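Wosari - grasp and place planning layer for the Hamuvix control stack

Overview

Wosari sits between the perception node and the low-level hand driver. It takes an object pose with covariance, picks a grasp from a stored set, plans an approach, and hands a timed joint path to the driver. It does not do object detection. If you want the detector, see the Thampi repository, which is versioned separately and must match on the minor number.

The code is used daily for household tasks at counter height and below: cups, bowls, small tools, and reaching into openings. Reaching into openings is where most of the changes in this release were made. The old planner treated an opening as a flat cut-out in a plane and ignored its depth, so paths were accepted that brought the finger too close to the rim on the way back out. The new one builds a short tunnel from the rim inwards and checks the whole hand against it at each step.
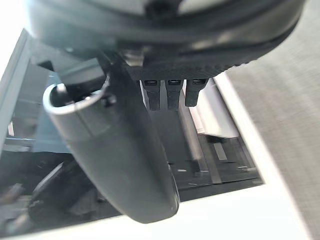
Maintainer, Wosari planning layer
Mestisis Robotics Laboratory
Last edited June 2, 2018

Wrist camera and self-filter

The wrist camera sees a good deal of the hand itself. At close range the wrist housing covers the top of the view and a finger crosses the middle of it, so raw edges from this camera can't go straight to the rim fitter. The self-filter renders the hand model at the current joint state, grows the mask by 12 pixels and drops everything inside it. The rim fitter then works on what is left, usually one long side and part of a second.

A white rim against a dark interior fits well. Two settings matter:

rim_min_length: shortest edge accepted, in pixels. Default 72. Lower values pick up slots and panel edges inside the opening.
rim_depth_gap: depth step needed across the edge before it counts as a rim. Raise it if carpet texture is being picked up outside the opening.

If the fitter finds fewer than two sides, the planner returns NO_RIM and holds position. It does not guess the missing sides. An earlier branch did, and the option was removed.

Known fault: the hollow upper end of the finger is modelled as a closed cap. The mask is therefore slightly wrong when light catches the metal lip, and a short curved edge can leak through. It is rejected later on curvature, at a small cost in time.

Installing

Build from source. The package needs the Hamuvix message definitions and the hand model file, neither of which is bundled. Put both on the path before the first build - the build script checks for them once and caches the result, so adding them later means clearing the cache by hand.

Run the self-check before connecting any hardware. It replays 163 stored plans and compares each with its reference path. All should pass. A failure in the tunnel group on a fresh install is nearly always a hand model from the wrong release.

Cup handling

Cups use the wrap grasp set. The fingers close round the front and one side, and the thumb segment braces the other. Contact is taken from joint current, as the finger pads carry no sensors. The planner adds an upright constraint once contact is reported, and keeps it until the place action ends. Tilt tolerance is 7 degrees by default.

For placing, the target surface comes from the head camera. Wire racks are awkward. The rods are thin, depth is patchy between them, and the plane fitter will happily lock on to the basin floor underneath. Set surface_mode to rack and the fitter uses the end handles and the basin rim to set the height instead, and ignores returns from between the rods. 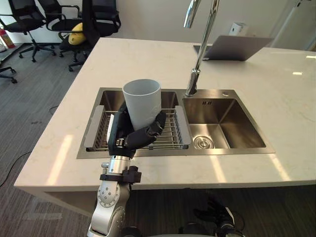 Category: Planning / Sink and counter tasks

The sink model is a fixed mesh with two basins, the tap and the counter edge. The tap is padded more than the rest, as its upper arc often leaves the head camera's view and can't be checked live. Loose items on the counter, such as a laptop, are not in the mesh and have to come through the live obstacle layer. Leave that layer on.

The idle arm is planned as a static obstacle at its last reported joint state. If it is moved by hand with the driver off, restart the planner.

Still open

Brushed steel gives false depth returns under strong overhead light.
Tunnel checks are slow when the opening is deep; a coarser first pass is planned for September.
The place action has no retry. On PLACE_ABORT the cup stays in the hand and control goes back to the caller.

Logs

Set log_level to full before reporting a fault and attach the plan file together with the joint log. A plan file alone isn't enough to replay a run.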